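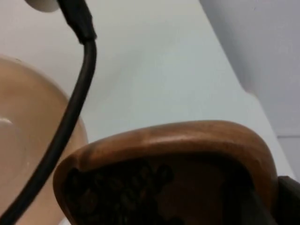

From: Ylva Strömberg
To: Herulum list
Date: 17/11/2022
Subject: Re: Beeswax or oil on bread boards

Wenche Rustad wrote:
> I have used plain mineral oil on my boards for years, and they still
> look dry after a month. A friend says to melt beeswax into the oil.
> Does anyone have a ratio that stays soft enough to spread with a rag?
> And does it need to be warm when it goes on?

Wenche,

I use 40 grams of beeswax to 160 grams of oil. That sets up like shoe polish in my kitchen. If your house is cold, cut the wax a little. Melt it in a jar standing in hot water, never straight on the burner, and stir until it goes clear.

The board should be warm, more than the wax. I leave mine near the stove for an hour, rub a thin coat in, let it sit overnight and buff it in the morning. Two thin coats do better than one thick one — a thick one stays sticky and picks up flour.

A month is not long for oil alone if the board gets washed every day. Mine get the wax every 6 weeks, and plain oil in between when they look pale. End grain drinks a lot more, so do those edges first and go back to them.

On Bendik's question from last week, I would not use walnut oil on anything you lend out or sell, on account of allergies. Raw linseed works but takes forever to cure. The batch I put on in February was still tacky 43 days later.

Lindqvist had wax pellets at 390 a bag when I was in. They melt faster than the block.

Ylva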